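September, hand unit 2, Jullville

Right finger was closing late again. Took both finger plates off, cleaned the slots with a dry brush and checked the pads for glaze. Left pad is fine. Right pad had lint packed along the bottom of the ribs, picked it out with a toothpick. Counter read 1,093 closes since the last pad change, so they stay on for now. Put the plates back and snugged the screws by hand, then a quarter turn.

Zeroed the jaw at full open and ran 20 dry closes on the bench. No lag. Moved on to cloth.

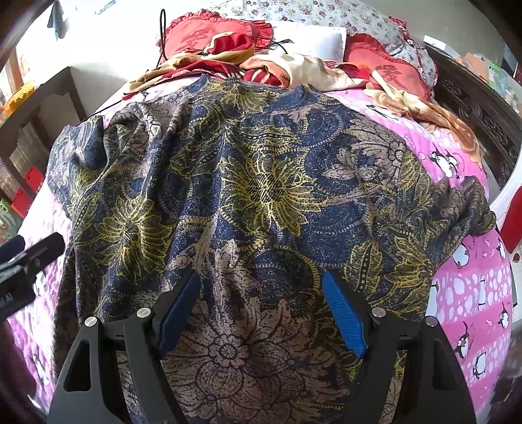
Unit 2 over the printed shirt, both pads at the fabric.

Thin cotton is the one that shows up a bad pad, so keep using a shirt for this check. Lay it flat and come straight down. If you come in tilted, one pad takes all the load and the reading is no good.

Sorin: please log the counter before you swap anything. Next pad check at 300 more closes. Jurgita has the spare pads from the Ratlow order, top drawer. Still need a new thread locker.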